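Sillholm TV Comedy Episode Notes, version 3

Plot notes and viewer comments for half-hour television comedies, one record per episode.
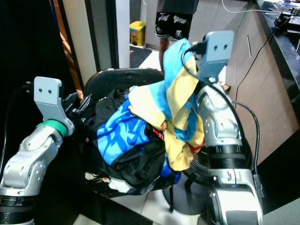

The set holds 3095 episode records. An earlier release listed 4000, but many of those were duplicates created when a show was carried by two channels under different titles. Duplicates were merged by hand and the older title was kept in the alt_title field.

Contents
episodes.csv: one row per episode, with show, season, number, running time and plot note
comments.csv: viewer comments, linked by episode_id
shows.csv: one row per show, including spin-offs and film tie-ins

Notes were written by the Ramach listings desk and checked against the Plurnstead archive. A plot note is limited to 40 words. Notes for season finales may give away the ending; these rows have spoiler set to 1.

Known problems
Holiday specials are numbered as episode 0 of the season that follows. Running times exclude ad breaks, except for the Manninen rows, where the breaks were never removed. Comments on shows with a laugh track are tagged unevenly before version 2.

Loading
Files are UTF-8, comma separated, with a header row. Join on episode_id only. Show titles are not unique.

Changes
Version 3, June 2026: duplicates merged, spoiler field added, empty comments dropped.
Version 2: comment tags revised.

Corrections should quote the episode_id and the field name.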